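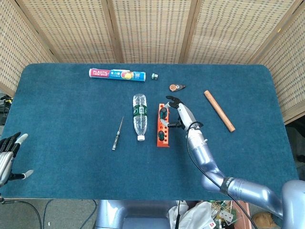 Dry eyes and the heater season

It's that time of year again at the Hillness office! The furnace comes on, the air gets like toast, and half the people who sit down in my chair tell me their contacts feel like potato chips by lunch. I wear them too, so I get it. Before you give up on lenses altogether, come in and let me take a look — sometimes a different material or a daily pair is all it takes, and I keep trial pairs in the drawer.

A few things I do myself: I aim the car vents at my feet, I blink on purpose when I'm at the computer (it looks silly, I know), and I switch to my glasses after supper.

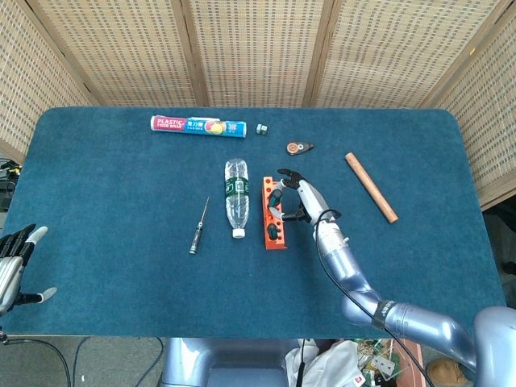 I also keep drops in my coat pocket, the preservative-free kind, and I toss them when the date is up. If your eyes are red, sore or bothered by light, take the lenses out and call us the same day, please. Don't wait for your yearly visit!

We're at 46 Jekley Road, and through February I'm staying open an extra hour in the evening for lens checks.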